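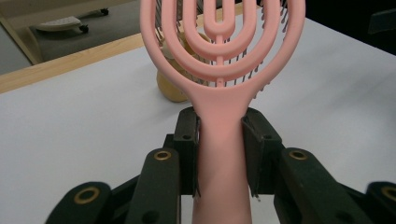 ## Gripper check before the Skirkarel practice round

Sunday, July 22, 2018
Checked by: Mesfin Workneh. Second reader: Knut Albers.

**Hand-held grippers**

- [x] Finger pads sit flat on both sides of the handle. *Comment: the pink brush is our test object this week, because its handle is smooth and it shows fast if one pad is crooked.*
- [x] Brass-colored rings in the links, all present. *Comment: please look at them again after each 100 grasps.*
- [ ] Pad screws tightened. *Comment: not finished. The small driver is in the Lindgren box and Knut has the key of it.*
- [x] No cracks in the printed links.

**Table and cables**

- [x] White board lies flat on the wooden table.
- [x] Black cable of each gripper goes down and away from the board. *Comment: the person who holds the grippers must have free elbows.*
- [ ] Cables on the carpet, right side. *Comment: still a tangle. I ask the Broltent team to put them together with straps before anybody walks there.*
- [x] Hazard stripes on the floor, left and right of the table. 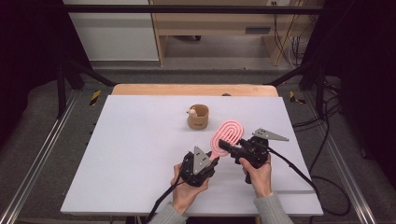 The straps are in the second drawer, 25 pieces in one bag. If they are not enough, take tape, but only the cloth kind – the other one leaves glue on the carpet and the school complained in October.

**People**

- [x] Long hair tied, no loose jewelry.
- [x] Sleeves do not reach the moving links. *Comment: knit sleeves are allowed, but push them up a little.*
- [ ] 2 persons in the room during practice. *Comment: on Friday I found one student alone. This is not allowed, also not for a short test.*

**Log**

- [x] Grasp counter written down: 1,177.
- [ ] Dorico log sheet signed. *Comment: Knut signs after the screws are done.*

Open points go to Knut. Practice starts when he has signed.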